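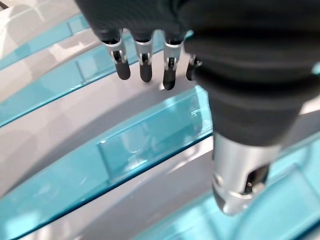
Hand and blue strips, Pindberg

About Pindberg

Pindberg is an evening school for people who would like to play the accordion and have neighbours who have not yet been told. We teach adults, mostly beginners, in a former wool shop between a dentist and a place that sells lamps. The dentist has been very good about it.

The school was started by Hilde Jansen, who had spent most of her working life in shipping insurance and had inherited a Galusetti from an uncle. She looked for a teacher and found one, Milan Vermeulen, on the understanding that she would bring along enough other pupils to make it worth his bus fare. She brought two. One of them was her sister, who left at the first tea break and now runs our front desk.

We currently have roughly 400 pupils on the books, a figure that includes everyone who has ever paid a deposit and several people who we think have moved abroad. On an ordinary evening you will find far fewer than that, in groups of up to 12, most of them playing the same waltz at slightly different speeds.

Who teaches here

Milan still takes the beginners. He is patient with wrong notes and very short with people who put their instrument down flat on the wrong side.

Fenna Van Wijk teaches the button accordion and considers the piano accordion a passing fashion. She has considered this for 30 years and we have stopped arguing.

Konrad Wilczyńska runs the repair bench on Saturday mornings. He will re-wax reeds, patch bellows and tell you what your instrument is worth, so think carefully before you ask the last one.

What you will learn

The first term covers posture, bellows control and the right hand. The left hand arrives in the second term, and so do most of the requests for refunds. By April the beginners have four tunes between them, and we hold a concert. It lasts 50 minutes with the interval. Family members are admitted free and, by long custom, sit near the door.
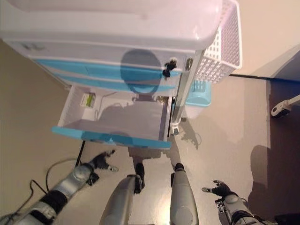 Do I need my own accordion before I start?

We lend every new pupil a 48-bass instrument for the first two terms, against a deposit that you get back when the accordion comes home in one piece. After that you can rent it by the month or buy your own.

Coming to see us

Our next open evening is on Thu 6 June, from seven o'clock. You can try both kinds of accordion, meet the teachers and have a cup of coffee from a machine we are hoping to replace. Ring the upper bell. The lower one is the dentist's, and he goes to bed early.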